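소파 커버 하나 바꾸려다 시작된 타래. 길어질 예정이니 바쁘신 분은 접어두세요.
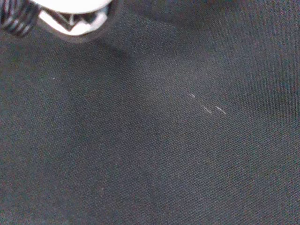

문제의 차콜 그레이. 가까이서 본 짜임.

1/
발단은 지난 12월. 소파 팔걸이에 커피를 쏟았다. 원래 커버는 베이지였고, 베이지 소파를 산 사람은 나다. 집에서 커피를 마시는 사람도 나밖에 없다. 범인을 찾느라 시간을 쓸 필요가 없었다는 점은 좋았다.

2/
처음엔 얼룩이 있는 쪽에 쿠션을 올려두고 살았다. 이 방법의 단점은 손님이 오면 꼭 그 쿠션을 안는다는 것이다. Leidy Espinoza 씨가 우리 집에 와서 제일 먼저 한 일도 그거였다. 쿠션을 안고, 팔걸이를 보고, 나를 봤다. 그리고 쿠션을 제자리에 돌려놓았다. 아무 말 없이. 그게 더 아팠다.

3/
그래서 원단을 사서 직접 만들기로 했다. 기성품 커버는 우리 소파에 맞는 게 없었다. Dodska에서 나온 소파인데 단종된 지 오래고, 등받이가 쓸데없이 비스듬하다. 고무줄 들어간 만능 커버도 씌워봤는데 소파가 샤워캡을 쓴 것처럼 됐다. 반품했다.

4/
원단 가게는 Taipe. 색 이름이 전부 시적이다. '새벽 안개', '젖은 돌', '먼 항구'. 셋 다 회색이다. 나는 Maribel Mamani 씨한테 "그냥 회색 주세요" 했다가 어느 회색이냐는 질문을 연달아 받았다. 살면서 회색에 대해 이렇게 오래 대화해본 적이 없다.

5/
결국 고른 게 저 차콜. 사선으로 골이 지는 촘촘한 짜임이라 빛이 닿으면 골이 은근히 살아난다. 가게에서 손바닥만 한 견본으로 볼 때는 그냥 어두운 회색이었다. 크게 펼쳐놓으니 한쪽은 푸르스름하게 밝고 아래쪽으로는 살짝 녹색이 돈다. 회색을 한 가지 샀는데 회색이 여러 가지 왔다. 덤이라고 생각하기로 했다.

6/
왜 이렇게 보이냐고 Jhonatan Mamani 씨(Maribel 씨 동생이고 재단 담당)에게 메시지를 보냈더니 답이 왔다. "천을 반듯하게 펴고 보세요." 네. 안 폈습니다. 소파에 대충 던져놓고 색깔에 대해 심각하게 고민하고 있었습니다.

7/
그래서 펴는 이야기. 원단 폭이 넓으면 좋은 줄만 알았지, 그걸 펼칠 바닥이 있어야 한다는 건 계산에 없었다. 거실 탁자를 부엌으로 보내고, 부엌 의자를 복도로 보내고, 복도에 있던 상자는 욕실로 갔다. 그날 저녁에 씻으려면 상자와 협상을 해야 했다.

8/
길이는 265센티로 끊어왔다. 넉넉하게 잡았다고 생각했다. 소파를 재본 뒤에 갔으면 더 좋았을 것이다. 눈대중으로 소파를 재는 사람의 최후는 9번에서.

9/
앉는 면, 등받이, 앞판까지는 잘 나왔다. 팔걸이 하나도 나왔다. 팔걸이는 두 개다. 남은 조각을 이리 돌리고 저리 돌려봤지만 팔걸이 하나를 더 감쌀 크기는 안 나왔다. 커피 쏟은 쪽이 먼저라서 그쪽부터 씌웠다. 우선순위는 확실한 편.

10/
여기서 배운 것 하나. 능직 같은 천은 골의 방향이 눈에 보인다. 옆으로 눕혀 재단하면 천을 아낄 수는 있는데, 이어 붙이면 사선이 서로 딴 데를 본다. 남들은 모르겠지 싶어서 한 번 해봤다. 내가 안다. 소파에 앉을 때마다 안다. 뜯었다.

11/
시접에 대해서도 할 말이 있다. 인터넷 글에는 "적당히"라고만 쓰여 있다. 나의 적당히는 좁았다. 한 번 앉으니 옆선에서 뚝 소리가 났고, 나는 한동안 가만히 앉아 있었다. 일어나면 더 들릴 것 같아서. 지금은 2센티로 통일했다.

12/
재봉틀은 Heriberto Sotelo 씨에게 빌린 것. 빌려주시면서 "두꺼운 천은 천천히"라고 하셨다. 두꺼운 데를 빠르게 박았다. 바늘이 부러졌다. 새 바늘을 사다 넣어두고 아직 말씀은 못 드렸는데, 이 타래를 보고 계신다면 이게 말씀드린 겁니다.

13/
잘 박히는 방법을 찾긴 찾았다. 겹치는 모서리에서 발판에 힘을 빼고 손으로 바퀴를 돌려 넘어가는 것. 모서리 하나에 한참 걸린다. 음악을 틀어놓고 했는데 앨범이 끝나도록 모서리는 안 끝났다.

14/
실 색도 의외의 복병이다. 검은 실이면 되겠지 했는데 검은 실은 이 천 위에서 아주 잘 보인다. 연필로 그은 것처럼 보인다. 조금 밝은 회색 실로 바꾸니까 골 사이로 묻혀서 삐뚤어진 데가 티가 덜 난다. 바느질 실력이 부족한 분들께 권합니다. 저처럼요.

15/
가격을 물어보신 분이 계셔서. 원단값은 비밀로 하고(나 자신에게도 비밀이다) 부자재만 적자면 실과 바늘, 찍찍이 테이프까지 해서 83유로. 찍찍이가 생각보다 비쌌고, 바늘은 12번의 이유로 두 번 샀다.

16/
찍찍이를 쓴 건 벗겨서 빨려고. 지퍼도 생각해봤는데 Ruth Ayala 씨가 "지퍼 달아본 적 있어요?"라고 물었고 나는 없다고 했고 대화는 거기서 끝났다. 좋은 조언은 짧다.

17/
먼지 이야기를 빼먹을 뻔. 베이지에서 차콜로 오면 얼룩 걱정은 줄어드는데 흰 실밥이 전부 보인다. 수건에서 나온 것, 양말에서 나온 것, 출처를 알 수 없는 것. 돌돌이를 소파 옆에 두고 산다. 커피 자국을 가리던 쿠션 자리에 이제 돌돌이가 있다.

18/
앉아본 느낌: 살짝 까슬한데 미끄럽지 않다. 예전 커버는 앉아 있다 보면 몸이 조금씩 앞으로 흘러내려서 영화 한 편 보면 거의 바닥이었다. 지금은 처음 앉은 자세 그대로 잠든다. 허리에는 이쪽이 더 나쁜 것 같기도.

19/
자, 안 씌운 팔걸이. 아직 베이지다. 같은 천을 더 사러 갔더니 Taipe에 그 롤이 떨어졌고, 다음 롤은 Mollen 창고에서 온단다. 염색한 차수가 다르면 색이 조금 다를 수 있다고 Maribel 씨가 미리 말해줬다. 다시 회색에 대해 오래 이야기했다.

20/
기다리는 동안 베이지 팔걸이에는 담요를 걸쳐놨다. Leidy 씨가 또 와서 담요를 들춰봤다. 왜 다들 들추는가.

21/
질문 주신 것 몇 개만.
- 세탁기에 돌려도 되나요? 저는 자르기 전에 찬물로 한 번 돌렸고, 그 뒤에 재단했습니다.
- 고양이가 있는데 괜찮을까요? 고양이가 없어서 모릅니다. 돌돌이는 사두세요.
- 도안 공유 가능한가요? 도안이라고 부를 만한 것이 없습니다. 신문지에 그렸고 그 위에 또 커피를 쏟았습니다.

22/
롤이 들어오면 이 타래에 이어서 올리겠습니다. 그때까지 Grovurcombe 사시는 분 중에 차콜 자투리 남으신 분은 쪽지 주세요. 팔걸이 하나 분량이면 됩니다. 재보고 말씀드리는 겁니다, 이번에는.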